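Local News | Buildings & Property

Bosstead work floor gets new gray carpet

December 3, 2020

The ground-floor workroom at Bosstead in Urholm has new carpet from wall to wall, finishing the first part of a flooring job that started last month. The old covering had been down for 16 years and was lifting at the seams near the main door.

The new carpet covers 2,517 square feet. It has a streaky striped pattern in several shades of gray, from light to dark. Building manager Otis Achterberg said the pattern was picked over a plain gray and a dark blue after samples were left on the floor for a few weeks and walked on.

"The blue showed every bit of lint," Achterberg said. "The plain gray was fine until somebody came in with salt on their boots. The striped one was the easiest to live with."
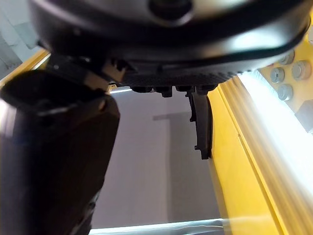 2 min read

The carpet was laid by Amoah, a flooring firm that also handled the stairs and upper hallway at the building two winters ago. Lead installer Youssra Shawky said most of the time went into the floor underneath. The crew scraped off old glue, filled two long cracks in the concrete and let the patching cure before any carpet went down.

"You can lay nice carpet on a bad floor and it will look good until spring," Shawky said. "Then you start to see the cracks come through."

The stripes run the same way in the whole workroom. Shawky said that meant more waste at the walls, and the offcuts will be kept in the basement for repairs.

Desks and shelving were moved out in stages so that people could keep working in part of the room. Hanane Ashour, whose desk is by the windows, said the biggest change is the sound. Chairs used to rattle over the metal strips between the old sections, and those strips are gone. She was less pleased about the smell of the adhesive, which hung on for several days even with the windows open.

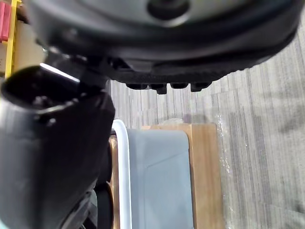

Can the new carpet be wet cleaned?
Not for now. Amoah has asked that the floor be vacuumed only until the adhesive has fully set. After that, spills can be blotted with cold water and a little mild soap.

The second part of the job takes in the side corridor and the small meeting room. Work there begins on December 16 and is due to end the next day. The side entrance will be closed on both days, and deliveries should go to the front desk.

Achterberg said the corridor will get the same carpet, with a rubber mat inside the door for wet shoes. The meeting room keeps its present floor near the sink, where carpet has been a problem before.

Questions about access during the work can be left at the front desk or sent to Lorne Desjardins in the building office.

Related
Stultska parking lot to be restriped after the holidays
Front desk hours change for December
Old office chairs free to pick up in Urholm
Heating repairs finished on upper floor at Bosstead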